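Minutes of the Demonstration Working Group
Arnia Building, Trondthorpe – Meeting Room 2
Thursday, 2:00 p.m.

Chair: Karla Tovar
Attending: handling section (4), facilities (1), outreach (1), Lelteo liaison (1)
Apologies: purchasing
Minutes: outreach

1. Minutes of the previous meeting

Accepted with one correction. Under item 4, the table height should read 29 inches, the same as the tables already in the lobby.

2. Matters arising

2.1 The extension cords have been tested and tagged. Two were rejected and removed from the cabinet.

2.2 Becerra confirmed by email that the spare finger sets can stay with us until the end of May. The loan form still needs a signature from purchasing. Action: chair.

2.3 The wording of the visitor notice was left open last time. The liaison had asked for a sentence stating that camera data recorded during the open day will be kept. Facilities had asked for the notice to fit on one sheet. A revised text was circulated and agreed. It will be posted at the main door and again at the entrance to the demonstration area.

3. Report on the trial demonstration

3.1 The chair reported. The trial was run for a small invited group from Lelteo and lasted 90 minutes including questions. Its purpose was to check the timing of the handheld gripper session before the open day and to see whether the task could be followed by people with no background in handling.

3.2 The task was sorting and plating mixed fruit with two handheld grippers, one in each hand. Fruit was picked from the tablecloth and placed on a white plate. The selection included cherry tomatoes, pepino melons and tangerines, along with some dark wrinkled fruit. Sizes and surfaces were mixed on purpose. The operator gave a spoken account of each grasp during the first run and worked without comment during the second.

3.3 The blue ridged fingers were used throughout. The handling section noted that the pepino melon was the item visitors asked about most. Its skin is smooth and it marks if squeezed, and the operator was asked several times how the closing force is judged. The answer given was that the operator feels it through the handle and that no force reading is shown during the task. It was agreed that this should be said at the start of the session.
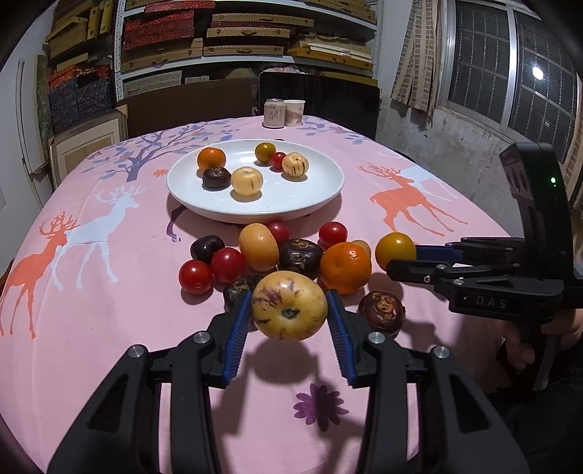
Trial demonstration, fruit plating task: pepino melon held in the blue ridged fingers, with the second gripper at right.

3.4 The patterned tablecloth drew comment. The handling section prefers it to a plain surface for recording, as the collected data should cover ordinary household tables. Outreach asked whether the print makes the fruit harder to see from the second row. The Lelteo group had no difficulty with it. The cloth will be kept for the open day, with a plain gray one held in reserve.

3.5 Timing. The first run, with commentary, took longer than planned and left little time for the second. The section proposed cutting the number of items on the table for the commented run and restoring the full set for the silent run. Agreed.

3.6 Drops. Two cherry tomatoes were dropped in the first run and none in the second. Both drops happened on release over the plate, where the item was let go before it had touched down. The operator will lower the fingers further before opening. No change to the hardware is proposed.

3.7 Visitors asked to try the grippers themselves. This had not been allowed for and was declined on the day. See item 5.

4. Open day program

4.1 Outreach presented the draft program. Doors open at 10:00 a.m. and close at 4:00 p.m. The gripper session will run four times, at 10:30, 12:00, 1:30 and 3:00. Each session is limited to 25 people, seated and standing combined.

4.2 Facilities stated that the limit for the whole building is 200 visitors at one time. A clicker count will be kept at the main door. The side door will be exit only.

4.3 The liaison asked whether the fixed-arm cell could be shown between sessions. The handling section replied that the guard interlock is awaiting a replacement switch and the cell will not be powered until it has been fitted and checked. If the part arrives in time, the cell may be shown running behind the guard with no visitor access. If it does not, the cell will be shown unpowered with a printed sheet. Decision to be taken by the chair at the next meeting.

4.4 A short talk on how handheld recordings are used to train arm policies was offered by the handling section. Length 15 minutes, given once, at 2:15 p.m. Outreach requested that the talk avoid slides with code. The section agreed to two slides without code and one with a short listing, which outreach will review.

4.5 Parking. Visitors will be sent to the north lot. The Trondthorpe shuttle stops at the gate and the driver has been told to expect more riders than usual.

5. Visitor use of the grippers

5.1 The chair asked for views on allowing visitors to handle the equipment. The handling section was in favor, with limits. Facilities was in favor provided the area is roped off and one member of staff stays at the table. The liaison had no objection.

5.2 The following conditions were agreed:

One visitor at a time, using one gripper only.
Tennis balls and foam blocks in place of fruit.
Recording switched off for visitor turns.
Loose sleeves rolled up. Children under 12 with an adult at the table.
Turns of two minutes, timed by the staff member present.

5.3 There was some discussion of the third condition. One member of the handling section thought that visitor grasps would be useful data, in particular the failed ones. The chair noted that the posted notice covers being seen by the camera and does not cover taking part in a recording, and that a separate consent form would be needed. It was agreed not to pursue this for the coming open day. The point may be raised again for the fall.

5.4 The visitor unit will be the older of the spare grippers. Its left finger shows wear at the tip and will be replaced from the Becerra set before the day.

6. Data from the trial

6.1 The handling section reported that 557 grasps have now been logged for the plating task, including those from the trial. Labeling is behind schedule. The grasps from the trial have been uploaded and have not been reviewed.

6.2 A gap was found in one recording from the second gripper. The file resumes with correct time stamps and the section believes the memory card is at fault. The card has been taken out of use. Action: handling section to test the remaining cards before the open day and report by email.

6.3 The liaison asked for a copy of the trial recordings for Lelteo. The chair agreed in principle – the audio track is to be removed first, as visitors can be heard talking on it.

7. Supplies and costs

7.1 Fruit for four sessions is to be bought the day before and kept in the second-floor refrigerator. Outreach pointed out that pepino melons were hard to find locally and asked whether small pears would do. The handling section would like to keep the melons if possible and will accept pears as a substitute. Fruit that has been gripped will be composted and not offered to visitors.

7.2 Cost of fruit, printing and signs is estimated at roughly $340. Approved.

7.3 Wipes and a covered bin are to be placed at the table. The fingers are to be cleaned between sessions with the neutral cleaner and allowed to dry. Alcohol wipes are not to be used on the blue fingers.

8. Actions

8.1 Chair: loan form signature; decision on the fixed-arm cell.
8.2 Handling section: memory card test; replacement finger on the visitor unit; shortened item list for the commented run; removal of audio from the Lelteo copy.
8.3 Outreach: print and post the notice; order fruit; review the talk slides.
8.4 Facilities: rope and posts for the demonstration area; door counter; signs to the north lot.

9. Any other business

9.1 Facilities reported that the projector in the talk room shuts off after half an hour. A loan unit has been requested from the Arnia front office.

9.2 The handling section asked that the lobby music be turned off during sessions. Agreed.

10. Next meeting

Same room, 2:00 p.m., in the week before the open day. Items for the agenda to outreach.

The meeting closed at 3:25 p.m.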